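3 min read

September, a little after 9 at night

Folder day! I have been looking forward to this for longer than any grown woman should. Tassanee Thongsuk finally said yes, take the booth, take the whole table, just give it back before the evening people want it. So out came every green folder we own, and I mean every single one, the Bunden ones and the Irnex ones and the ones from before I started.

I had forgotten how green they are. All together like that they light up the wall, I swear. And they slide! You put one down and three others wander off toward the bench.

I started with anything that had a label I could read, and left the rest where they landed.
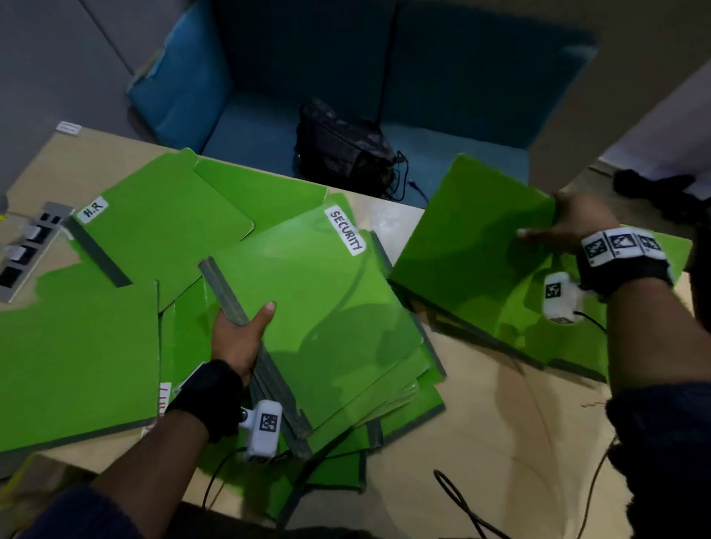 Security and H.R, early on.

I love the old labels. Somebody wrote SECURITY on a slant and I got very fond of it. I'm keeping it that way even though I'm supposed to be making everything match. The typed ones I made for the Ross job last year look so stiff next to it. Maybe I'll do the new set by hand too, with the good black pen. I bought a sheet of 200 blanks, so there's room to mess up.

Things I learned, so I remember next time: pick them up with the spines all on the same side. Tap the bottom edge, then the sides, then the bottom again. A stack of up to 25 behaves itself and anything past that starts leaning. And the gray spine strips come loose if you grab a folder by the corner, so don't grab by the corner (I grabbed by the corner).

The squaring up is my favorite part of the whole business. There's a moment when the edges nearly agree with each other and it feels so good in the hands, I could do it all afternoon. I pretty much did. 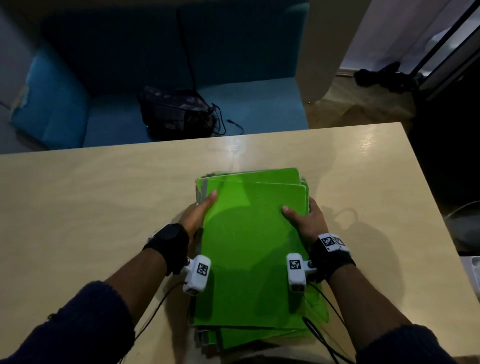

After the coffee

Pumpkin bread from the place on the corner, first of the season, very good. Tassanee came by with hers and asked if I was having fun or having a breakdown. Fun! She took 5 folders for the Wurkedari binder shelf and promised to bring them back, and I wrote it on my hand so one of us would know.

We talked about whether HR needs its own pile or goes in with payroll. I say its own pile. She says payroll. We left it. Also must settle if it's "HR" or "H.R" because we have both, and now that I've noticed I can't stop seeing it.

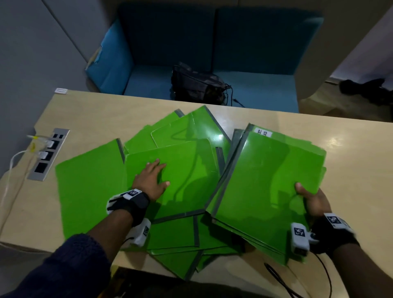
For tomorrow

Get a box with a lid, the deep kind. Glue for the strips, or new strips if the stationery place still carries gray. Ask about the payroll thing again, nicely. Room 33 has a free shelf at hip height and I want it badly, so go early and put something on it.

My shoulders hurt and I'm so happy with today. Bath, then bed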